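Another fellowship, another list of names

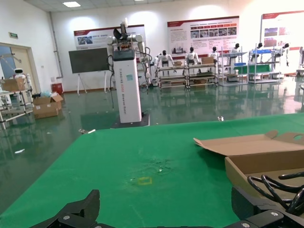

An open cardboard box of black cables on a green-covered work table.

Tuesday, October 30, 2018

By Erick Ndung'u

The Mondance Fellowship has named its new cohort, and my inbox has duly filled with press releases. There are 33 students this year, picked from 419 nominations. Each one is a "changemaker". I have read the announcement twice and still can't tell you what any of them will get.

I don't doubt the students. The one from our own college, a second-year at Masilela Hall, has run a homework club since May and by all accounts runs it well. She was doing that before Mondance had heard of her. Now her photograph is on their website and on ours, and both offices can say they support community work.

What does support mean, though? Fellows are promised a weekend of workshops, a mentor and "access to a network". There is no money for the homework club, which pays for its own paper. The weekend costs the college 30 pounds a head in fees, plus travel — and it falls in the middle of term.

Supporters will say that recognition opens doors. Perhaps. I asked the Varker Trust, which hands out a similar award, how many past winners were still doing the work they were praised for three years on. They don't keep that figure. Jedard, which sponsors both schemes, told me to ask Varker.

I would like to see one of these bodies publish a dull list: what each fellow asked for, what they were given, and whether the project was still open a year later. Until then the college should pay the homework club's paper bill and let the press office have a quiet week.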